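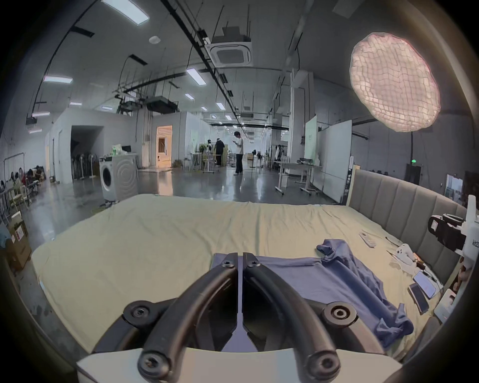 How long before bed should you stop looking at your phone?
Half an hour is plenty for most people, if you stick to it.

OK start there, get hands up. Who slept with the phone in reach last night? Wait for the laugh. Move on quick, only got till 8:30.

Who I am: Llinos Ifans, run the Noslow evening class in Plinville. Not a doctor. Say that twice.

Story: my August. Awake at 2 most nights, reading reviews of a tent I didnt want. Bought the tent. (pause)

Main bit - the last half hour
- same time every night, weekends too
- lights down first, then teeth, then bed
- alarm clock, cheap one, across the room
- charger lives in the kitchen. People fight me on this one. Let them.
- clear the bed off before supper. Laundry, remotes, cables, all of it. Takes a minute at six, feels like an hour at eleven

Class numbers, go slow: 26 people started, more than 70 nights logged between them in the first week. Most common note in the margin was "just checking one thing." Read out the one from the Gasser bakery guy, up at four for work, he said OK to share.

If someone asks about naps: short, before three. About melatonin: ask your pharmacist, I dont do pills.
Teenagers?? Don't get dragged in, there's a whole other talk. Point to the one at Grostilport library.

Activity: index cards. Write the last thing you looked at last night and wether you remember any of it. Swap with a neighbor if you dare. Five mins max, watch the clock.

Shift workers - skip if running late. Dark curtains, same routine just moved over, tell the family what hours you keep.

End: sign-up sheet by the door, pens this time. Bring the log back filled in, even the bad nights.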